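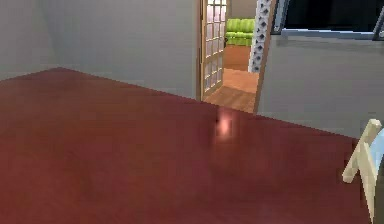 I only hum when the house is empty, one reply from Bultgate went, and if I hear the gate I stop dead. I was very glad of that answer, as it put into a line what I'd been fumbling towards in the last section (the one on singing in company).

We had 1758 replies to the humming survey, and 535 of them came from Bultgate alone. I'd expected Ronen to be the noisy one, what with its two choirs, but the choir people turned out to be rather quiet at home!

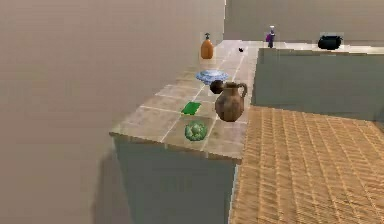

Several of them told us they were saving their voices, and a few said they simply couldn't hum a tune any more without hearing their own part and nobody else's. The non-singers had no such trouble. They hummed adverts, hymns, the hold music from the gas board – anything that had got stuck.

Where people hum was question 17, and I worded it badly. I asked for "the room you hum in most", and plenty of people wrote down a job instead, such as ironing or looking for glasses.

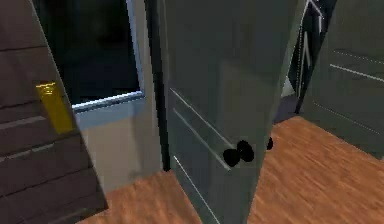

I've kept those answers in and coded them as a task, which leaves the room totals for Grabner a bit thin. The evening replies are in better shape. Bedrooms came up far more after nine o'clock than I'd guessed, mostly from parents who'd carried on humming after the child was asleep.

Figure 1. A bedroom with a single bed and a dark red carpet (computer rendering).

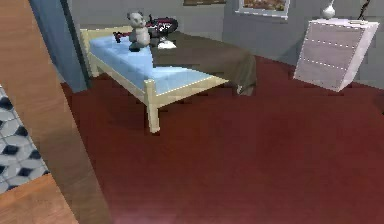
4.2 Humming and the time of day

Mornings were harder to pin down. In the Rosulus replies, sent in during February, people often couldn't say whether they'd hummed before breakfast or not, and I've left the blanks as blanks.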